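Merrick hand project, data collection sync
Minutes, 13 March 2019
Present: Lindsay Faulkner, Rory Ogilvie, two from Valtmont on the phone. Baltport sent regrets.

1. Last time's minutes. OK'd, no changes.

2. Episode count. 381 usable since January. Valtmont asked if that includes the aborted grasps. It does not. Aborted ones stay in their own folder, do not delete.

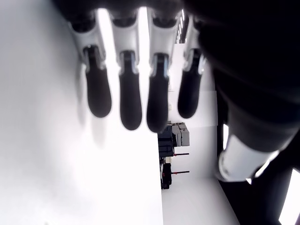 Wrist camera view, fingers extended.

3. Plate task. Still the weak spot. Operators all start from nearly the same pose, so the model sees one approach over and over. Agreed: vary plate position and arm start every 10 episodes. Tape marks on table to come off. Lindsay to rewrite the operator sheet, old one says "center the plate" which is the oposite of what we want. 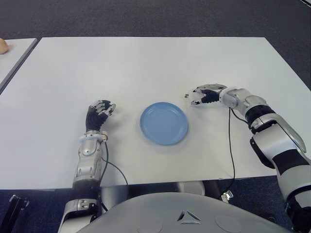 Rory objected that moving the plate that often will slow operators down, and would sooner have fewer episodes with clean labels than a big messy pile. Discussed at length. Compromise: try it for 7 sessions then look at the numbers.

4. Wrist streams. Exposure drifts when the hand turns toward anything white. Valtmont wants it locked. Lindsay wants to leave it on auto for now, the model will have to cope with it someday anyhow. Not settled. Both settings to be recorded and tagged in the 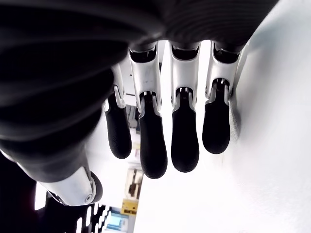
session header, so whoever trains can filter. Timestamps between head and wrist still off on a few files, Rory has a script, needs testing on the January batch first.

5. Labels. Loketti tool crashes on episodes over roughly 15 minutes. Split long ones before upload. Success/fail flag gets set by the operator at the end, no going back later and changing it.

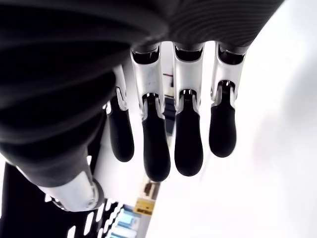

Minutes: Lindsay Faulkner

6. Actions
Lindsay: operator sheet, ask Baltport re storage
Rory: timestamp script, splitting of long files
Valtmont: send thier exposure values

AOB: none. Next sync TBD.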